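Notebook entry, December 6, 2020
Adhesive cure trials, continued (K. Warrier) 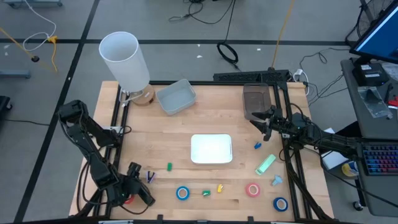
Vol. 4, p. 175

Carried over from p. 174: second batch of the two-part epoxy, Lamance resin with the Jumine slow hardener. First batch stayed tacky at the edges after a full night. I suspected the mix ratio. Rechecked the scale against the 1,000 g reference and it read true, so the scale is cleared.

Mixed by weight this time, in a clean paper cup, stirred for 4 minutes with the sides scraped down twice. Let the cup stand before pouring to let the bubbles rise. Poured into the shallow tray molds and covered them with the acrylic sheet – not sealed, just resting on the corner blocks.

Room temperature was lower than I would like. The heating in this wing goes down overnight and the log from the wall thermostat shows a long dip before morning. The hardener sheet from Jumine gives a minimum working temperature and we were under it for much of the night with the first batch. That alone could account for the tacky edges, where the layer is thinnest and makes the least heat of its own.

Coupons are mild steel, abraded with 180 grit, wiped with isopropyl alcohol, bonded the same hour. Overlap set with the brass shim. Labels are in pencil on masking tape; marker ink bled under the alcohol last time and I lost two of them.

Lap shear, one coupon pulled early as a check: failed at 337 N, well short of what I want. Failure was in the glue line, clean on one face. Either the surface prep on that side was poor or the bond was still green. Not worth reading much into a single early pull. Remaining coupons stay clamped until the next session.

Venkataraman tray (the deep one) has a hairline at the corner and leaks. Do not use it for pours. I have put tape over it and written on the tape.

To do:
Move the trays to the warm cabinet before leaving.
Ask Naltel about the lead time on the fast hardener. Last quote has lapsed.
Cut more shims, same thickness.
Copy the thermostat log into the shared folder.

Gloves are down to the last box, size medium only. Large are on order.

Continued p. 176.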